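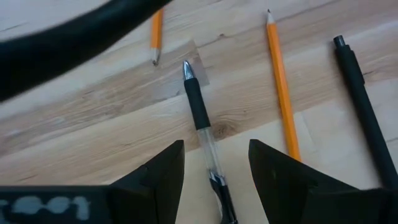 Pens and pencils on the sorting table, with the gripper open over the clear pen.

Workshop tips: sharing a bench with the arm

We put together and pack desk sets at our shop in Gillville: pens, pencils, a notepad, sometimes a ruler if the customer wants one. For years every pen that went into a box was picked up by a person. Now a good share of them are picked up by the arm, and I have to say I love working next to it! My wrists love it too. I used to go home with my thumb joints aching from the pencil trays, and I haven't bought a tube of rub since September.

A few people from other small shops have asked how we set things up, so I've written down what works for us. Some of it is about the arm and some is about the people, and the second part took us longer to get right.

Setting up the table

Keep the pieces apart. The fingers need room on both sides of whatever they're closing on. If a pencil is lying right up against a pen you can get two at once, or a pen that rolls off to the side while the pencil gets picked. We spread ours by hand at the start of a run, leaving a finger's width or more between them.

Lay long things more or less the same way. They don't have to be perfect (ours never are), but a table of pens lying mostly in one direction gets cleared a lot faster than a pile of pick-up sticks. Which end points up matters less than you'd think. A pencil with its point toward you and another with its point away both get picked fine, and the turning around happens at the tray.

Watch clear barrels and shiny tips. A plain yellow-orange pencil is the easiest thing in the world for the camera. A see-through barrel lets the table show through, and a silver tip throws back every light in the room. Move your lamp before you start fiddling with settings. We lost a whole morning to settings once and the answer was a desk lamp clamped eight inches too far left.

Use tape for marks, and use the see-through kind. A small patch on the wood makes a handy reference spot for your own eyes and doesn't cover the grain. Press the corners down with a thumbnail. Peel it at the end of the month with a hair dryer on low and wipe off the sticky leftovers with a drop of cooking oil, then dish soap, then a dry cloth.

Wood is fine! Everyone told us to buy a white plastic top. We kept our old one with the knots in it, because it's kind to pencil points when they drop and it's pleasant to lean on all day.

Graphite dust

Sharpened pencils shed, and the dust gets on everything, the finger pads most of all. Gray pads leave gray smudges on clear barrels, and then somebody has to polish them. Wipe the pads at every break with a barely damp cloth, with the arm stopped and locked out first. Don't use paper towel, it leaves lint. I keep two cloths on a hook, one for the pads and one for the table, and they go in the wash together on warm.

Pens with clips

Lay them with the clip to the side if you can. A clip facing straight up catches on things, and a clip underneath makes the barrel rock. If a pen has a push button, check that it's clicked closed before it goes into the box. The arm doesn't check that for us. We found ink on the inside of 17 lids before we gave that job to a person, and it has stayed with a person.

What changes for the people

This is the part I get excited about. Before, there were four of us picking and one checking. Now the arm picks, two of us lay out and feed, and the others check, fix and pack the odd orders that used to be a headache. A run of 2000 desk sets used to mean everyone doing the same motion until it was done. Nowadays you can swap around in the middle of it, and we do.

Swap every 20 minutes. Feeding the table is easy on the hands but it makes your mind wander, and checking is hard on the eyes. Set a kitchen timer with a nice loud bell.

Let the people at the bench name the problems. Oğuzhan Saraç started a notebook that hangs from the table leg on a string, and whoever is feeding writes down each missed pick in plain words: "black pen, too close to pencil." By entry 198 we had a very good picture of what to change. Give the notebook a pencil of its own, tied on, or it will borrow one from the order.

Teach everybody the stop button, including the office. Have them press it for real, a few times. New people are shy of it.

Talk about hours early. We were nervous, all of us, and the rumors were worse than the plan. Nobody was let go here, but two jobs changed a lot and one person moved to our sister shop in Skunulville because she missed the old way of working. I still miss having her across the table. If you're the one bringing an arm in, tell people what they'll be doing the week after it arrives, down to where they'll stand.

Keep one hand station. Ours is called Drustik, after the label on the old stool that lives there, and we use it for gift orders and tiny runs. It's good for keeping your fingers quick, and on mornings when the arm is being serviced we can still ship.

Small stuff that helps

Put felt under the tray so pencils don't bounce.
Short sleeves or tight cuffs at the feeding side, always.
Keep coffee on the other bench. I've broken this one myself.
Save broken points in a jar; rubbed on a sticky drawer runner, they work beautifully.

Questions or tips of your own: leave a note at the front counter, Bárány Desk Goods, Gillville | © Bárány Desk Goods, May 2026 | Back to top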